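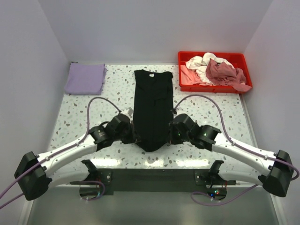 The black top with its lower end in both grippers. Folded cloth at the back left, the tray with the other clothes at the back right.

I promised in my last post that I would write about the planner, and then two weeks went by in which I wrote only about cables. So today it is the planner, or more exactly the small piece of code between the planner and the arms, which has taken most of my December.

For those who are new: I work on folding software in a small group in Brolcombe. Our stack has three layers. Perception gives a mask of the garment and a set of candidate grasp points. The planner, which we call Abella, chooses a pair of points and a fold line. Then the controller, Purkby, moves the two arms along the paths. I did not choose the names. They were there when I came and I have stopped asking.

The problem was with the second grasp. When both arms take the bottom end of a sleeveless top, the planner gives each arm its own point and its own approach time. On paper the two grippers close together. In the logs they did not. The left one closed first, and the right one came 183 milliseconds later. This sounds like very little, but cloth is not patient. In this time the left gripper had already pulled the hem a few millimeters, and the point that the right gripper was going to was no longer the point that the camera had seen.

For a long time I thought it was a perception error, because the grasp looked wrong in the overlay. I spent many evenings with the mask. Black fabric is difficult for us in any case. The folds inside the garment have almost no contrast, and the depth image becomes noisy where the fabric is bunched, so I had a good reason to blame the mask. I raised the exposure, then I lowered it again. I even trained the segmentation again with 2,000 more frames of dark clothes. The mask became better and the grasp stayed the same. It was Lærke Blöndal who asked me, on a Thursday when I was complaining in the kitchen, if I had plotted the two gripper commands on the same time axis. I had not. I had them in two different windows, each with its own zero. I am a little ashamed of this.

After that it was quick to find. Purkby sends the commands to the left arm and then to the right arm in one loop, and between them it waits for an acknowledgment. When the bus is quiet the wait is short. When joint states and gripper states are both being published at full rate, it is long. The fix has two parts:

The first part is that a two-arm grasp is now one message with one start time, and both arms hold until this time has come. If one arm can not be ready, neither of them closes.

The second part is a check after closing. We compare the width of each gripper with the width we expect for one layer or for several layers of cloth. If the two sides do not agree, the planner has to look again before it lifts. Before, it simply lifted and hoped.

I ran the new version 15 times on the same black garment, always placed by hand in the middle of the table with the label end toward the back wall. The delay between the grippers is now under 2 milliseconds in all the runs. The folds are not all nice. Some still come out bunched at the bottom, more like a small bag than a straight edge, and I believe this is the planner putting the two points too close to each other. There is a cost term for the distance between the hands and I suspect that its weight was set for towels. It is possible that somebody wrote it down somewhere, but I have not found it.

Guðlaug Egilsson has a different opinion. He thinks that the points are fine and that we should stretch the hem a little after the grasp, until the force goes up, and only then make the fold. I would like to try his way also. What worries me is thin knitted fabric, which can stretch a lot before we feel anything in the motor currents.

Two small notes for the people who use our logging tool, Skondton. The new version writes the gripper command time and the gripper closed time in separate columns, so old scripts which read the columns by number will break. Please read them by name. And the replay viewer can now show both arms on one axis, with one zero. I added this myself, you can guess why.

Next I will change the weight on the hand distance and run the pink clothes from the tray, which are lighter in color and should be easier for the mask. If somebody has a good way to tell one layer from two layers with only the gripper width, please write to me. My thresholds are at the moment set by hand, and I do not trust them with anything thicker than this top.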